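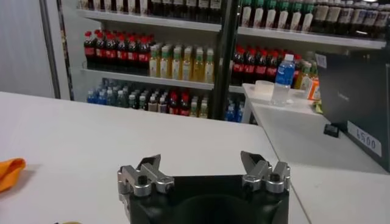
# Two white counters, slightly different angles, dirt in the seam

**Lucian Filip**

I have a white table pushed up against a white counter, and they don't line up. The counter sits at a small angle to the table, so there is a seam running diagonally toward the right as you stand at it. The back of the counter goes up into a raised ledge where people leave water bottles and small boxes.

Crumbs and dust go down the seam and I can't get them out with a cloth. I keep an orange cloth on the left end of the table and wipe everything down with it, and all that does is push more stuff into the line. The big black box on the right is heavy and I would like to leave it where it is if possible.

Should I fill the seam, cover it, or move the table? The gap is 5 mm at the wide end. I rent the place, so nothing permanent. The table is matte, if that matters for tape.

**Tamara Costache**

Try moving the table first. You said the counter is at an angle, but check which one is off. Measure from the wall to the front edge of each at both ends. In my old shop it was the table, and it took 20 minutes to fix, most of that spent clearing it.

If the counter is fixed and crooked, you won't get the line to close all the way. In that case:

1. Vacuum the seam with the narrow nozzle. Pull the table out to do it if you can.
2. Wipe both edges with dish soap and water, then plain water, and let them dry overnight.
3. Press a length of foam backer rod into the gap. Get it a little thicker than the gap. You will have to trim it to a taper at the narrow end.
4. Stop there, or put white vinyl tape over the top.

The rod pulls out in one piece when you move. Don't use silicone if you rent. It comes off, but it takes a whole afternoon and leaves a shine on matte surfaces.

Wipe along the seam and away from it, never across it. That will help even if you do nothing else.

**Dorin Anghel**

just tape it. I used clear packing tape on mine in July and it's fine, bit yellow now

**Kyriaki Sfakianakis**

I would skip packing tape. It lifts at the edges and then the dirt sticks to the glue.

They sell a T-shaped silicone strip for the gap between a stove and a counter. The stem goes down in the gap and the flat part covers both sides. It comes in white. Check that your two surfaces are the same height before you buy one. If one is more than 2 mm higher, the strip rocks and crumbs get under it anyway.

You can cut it with scissors. Wash it in the sink every week or so.

**Lucian Filip**

Measured. It's the counter that is crooked, and it's screwed to the wall. Heights match. I'm ordering the T strip and will leave the black box alone.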